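Fukley Veterans' Welcome Group: minutes of our meeting, September 2, 2026
Notes by me, Houda Ashour, as I was the one with a working pen

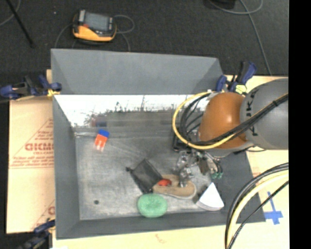
Who came
Six of us, with Farouk joining by phone from the ferry port until his signal went. Apologies from the Jasum end, who were double-booked with the school open evening.

July minutes
Agreed, with one correction. I wrote that the coach to the memorial service left from the library when it left from the swimming baths, and two people very kindly told me so before I'd even sat down.

Remembrance visit
We spent longest on this (no surprise there!). The coach firm is holding a 49-seater for us and wants a deposit of £200 by the end of the month. I said I'd ring them and ask if they could drop us at the side gate again, as the walk from the main car park was too much for several of our older members last year. Farouk would like a shorter lunch stop. I spoke up for the longer one, because half the pleasure of the day is people sitting down and talking to each other, and a few of them served in the same places years apart and had never met. We settled on an hour and a quarter.

Wreath to be ordered from the same florist as before. I'm to check that the card says "Fukley" this time.

Talks evening
Our speaker has just come home after four years in the army, most of it overseas, and grew up three streets from the hall, so I expect a good crowd. She'd like to keep it informal, with questions as she goes along, and she'd prefer no slides. The hall takes up to 200, though I can't say I fancy setting out that many chairs again. Tea afterwards. I've offered my lemon cake and will regret it by the weekend before.

Money
The account stands at £1589 before the coach deposit. We had a bit of a back and forth over whether to put something towards travel for families going to homecoming parades. I'm all for it, and so were most, but we didn't have a figure in front of us, so it's carried over to next time.

Porneo link
A lovely letter from our friends in Porneo, who looked after our party so well on the last visit. They've asked for names and dates of service for their display by the middle of next month. I read the letter out, then passed it round, and would like it back please, whoever has it.

Any other business
The hall key is sticking. The newsletter needs a piece on the talks evening and I seem to have said yes to writing it.

To do
Houda: coach firm, florist, newsletter piece, cake
Farouk: names for Porneo, lunch booking
Everyone: ideas for the families' travel money, with rough costs

Next meeting same place, usual time.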